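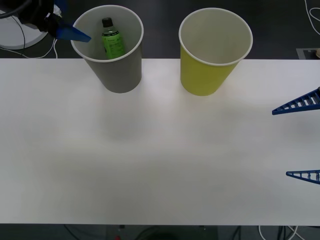
HOME & ORGANIZING

Thread by Stanex
3 min read

Starting a thread on how I sort the small stuff that piles up at home. I've been using paper cups for this since February and a few people asked how it works.

Two cups, one gray and one yellow. Gray means keep. Yellow means it leaves the house. I don't use a third cup for "maybe." I tried that once and everything went in it.

The cups came from Flarnow, a party supply place near me. They sell them in sleeves of 14. I bought one sleeve of each color and I'm still on the first few cups.

I set them up near the back of the white table so the front stays clear. If they're up front I knock them over with my sleeve. The table is the one flat surface I have that doesn't already have something living on it.

Leave a gap between the cups. Mine is a cup's width or close to it. When they touch, I get lazy and drop things in whichever one is closer.

First item this time was the little green bottle with the black cap. It went in gray. It fits a paper cup with no trouble, and the cap comes up to the rim, so I can still tell what's in there.

General rule for bottles: check the cap is tight, then stand them cap up. I lost a good box of stamps to a leaky bottle at my old place in Drarnirham and I'm not doing that again.

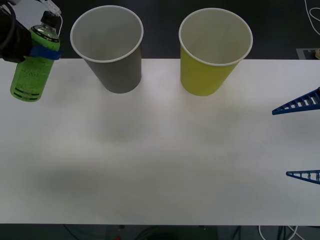
Next question I get is labels. I don't label the cups. The color is the label. I do put tape on some bottles, a band around the upper part, and blue is the easiest to spot in a drawer.

Tape goes on dry plastic only. Wipe the bottle first, let it sit, then wrap. If you wrap over the printed part you'll be peeling it back later to read it, so look before you stick.

One thing per trip. Pick it up, decide, put it in a cup. I used to grab a handful and end up setting half of it back down on the table, and then the table was the pile.

Each round is 8 items. When I hit 8 I stop, even if it's going well. Gray cup gets put away in the bathroom cabinet or the hall drawer. Yellow cup goes by the front door.

I keep a tally in Shehu, the free list app. Total so far is 246 items sorted. Most of them were pens, sample bottles and keys that don't open anything I own.

Someone asked why paper and not jars. Jars are heavier, and I'd feel like I had to keep them out on a shelf. Paper cups stack back inside each other when I'm done and the whole setup goes in a cabinet.

Someone else asked about leftover liquids. Check the label or ask your local waste office. Ours takes small bottles at the counter if they're closed. I wouldn't pour anything down the sink without reading it first.

Hall drawer is next, then the shelf over the washer. I'll add to this thread when the shelf is finished.

1061 likes

We use cookies to remember your settings and measure traffic. Accept all | Manage choices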